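Paper bag (from my small wiki of household things)

The paper bag is a carrier made from folded and glued paper, and I've been fond of it ever since I packed shelves at Kratochvíl, the grocery in Lindow where I worked for 11 years. Most brown ones are kraft paper, which keeps the long wood fibers and so stands up to a fair bit of tugging.
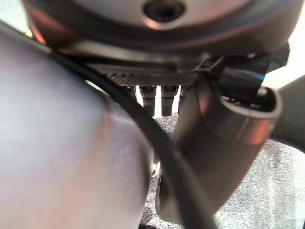 Why are so many paper bags brown?
Brown is the color the pulp has when it hasn't been bleached, and skipping the bleach saves money.

Flat-bottomed bags caught on in the 1800s, once machines could fold and paste them. Before that you mostly got an envelope shape, or a cone the shopkeeper twisted up for you (lovely for candy, hopeless for eggs!).

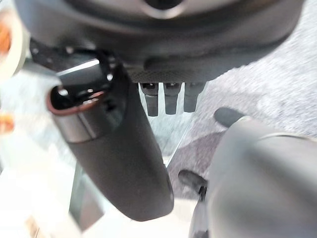
Strength depends on the weight of the paper and on how the bottom is glued. My old boss, Libor Kadlec, sorted his by feel, and he'd rub a corner between finger and thumb before he paid for a bale. Kraft has a dull, slightly rough skin, nothing like the smooth, slightly matte finish on the long dark gray finger here, and I think that roughness is why a stack of bags doesn't slither off the counter. We got through almost 140 on a busy morning, more in April.

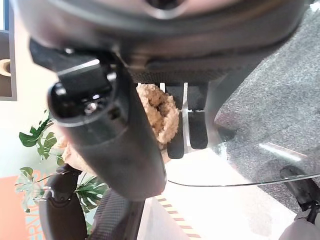
Crumpled and tan, with a rough surface.

Reuse is where I get carried away. I've ripened pears in them, covered schoolbooks, and started 50 onion sets in a row of lunch sacks folded down at the top. The Didura brand held up best for me, and the Tomby ones went soft 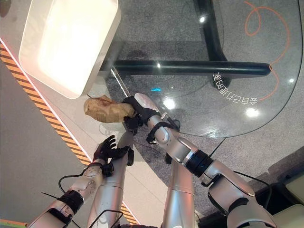 as soon as anything damp went in, so I kept those for bread. Grease is the other enemy, and a greasy bag usually can't go in with clean paper for recycling.

See also: Twine; Wax paper; Lunch box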